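Share this release | 30 shares | 2 comments

We use cookies to remember that you were here. Accept / Manage settings

FOR IMMEDIATE RELEASE

Flakier Opens Its First Sit-Down Bakery, With Chairs

HELUNGATE, July. Flakier, the pastry company that has spent its whole life selling croissants through a window, will open a bakery customers can walk into. The new shop on Medeiros Street has a door, a counter and seating for 30. It opens at 7 a.m. and closes when the trays are empty, which at the window has tended to be before lunch.

"People have been eating our croissants standing up in the rain and telling us they were worth it," said founder Raíssa Queiroz. "I took it as a compliment for a long time. Then I tried it myself, in the rain."

The menu will be familiar to regulars. Plain croissants, almond croissants, the cheese twist and the guava turnover are all making the move. The pistachio roll is not, following a trial run that drew 301 comment cards, most of them short. A new savory line called Plendier, filled with leek, potato or smoked ham, will be sold from 11 a.m. Flakier is aware that the name sounds like a brand of garden hose. It was chosen by customer vote, and the company is honoring the result.

The kitchen can turn out 1,000 pastries a morning, up from 570 at the window. Head baker Corey Dunstan asked for a second oven, a longer bench and a lock on the butter fridge, and got two of the three. 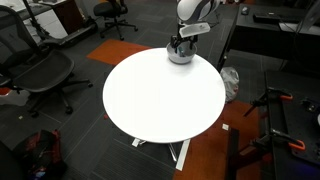
"The dough takes two days and I'm not going to rush it because we bought furniture," Dunstan said. "If we sell out, come earlier."

Coffee will be available in small and large. There will be no loyalty app. Paper cards will be stamped by hand, and the tenth pastry is free as long as the card is still readable, butter stains being judged case by case.

The original window will stay open through the end of the summer for anyone who prefers the weather.

Preorders for boxes of six or more can be placed at the counter until 3 p.m. the day before pickup. Press visits are welcome after the morning rush. Please ask for Raíssa Queiroz, and please don't ask about the pistachio roll.

Get bakery news in your inbox. Subscribe to our newsletter

Recent releases
Flakier Extends Window Hours by 30 Minutes
Customers Name New Savory Line; Company Accepts Outcome
Pistachio Roll: A Statement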